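Trekcombe Community Help > Home & Laundry

Colors bleeding in shared laundry room, what am I doing wrong

posted by flornham_jen
March 7, 2023

Moved into a building with shared machines in December, never had this problem before. Third load now where something light came out a weird gray pink. Machines only have warm and hot, no cold that I can find. I use the Prothero liquid, one capful. Mixed load, mostly t shirts, gym stuff, one newish red sweatshirt (yes I know). Is it the sweatshirt or the water? And can I save the gray stuff or is it trash. Need an answer before the weekend if posible, thanks

3 replies

Aarne Kiiskinen
Sweatshirt. But warm water makes it worse. What I'd do:

Stop drying the stained things. Dryer heat sets the dye and then you're stuck with it.

Soak in a tub or sink, coolest water you have, scoop of oxygen bleach. Overnight is fine. Check the tag first, no wool or silk.

Rewash by itself, look at it wet in daylight, soak again if it's still off. Took me three rounds on a pillowcase once.

Then sort better. Brights and knits in one pile, sports mesh with them if it's already been washed a few times. Teal and orange have been OK together for me, new red goes alone.

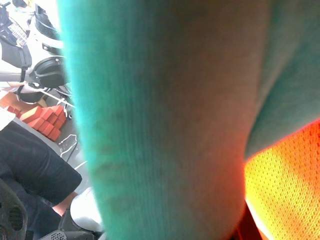
Testing for bleed

Wet a hidden spot, inside hem or so, press a white paper towel on it for a minute. Color on the towel = wash it alone. Do this with anything new and dark. I skip it all the time and regret it.

Vinegar does not set dye in store bought clothes btw. People will tell you it does.

brastance_9
get color catcher sheets. done

mapleside
Agree with most of the above but check the machine too. In our old building the dial was mislabeled and "warm" was realy hot. Ask the manager, ours had a cold setting you got by holding down the start button, wasn't written anywhere. Also don't stuff it full. Things need room to rinse or the loose dye just sits there.

flornham_jen
Soaking two shirts now, water's already pink so I guess it's working. Will ask about the button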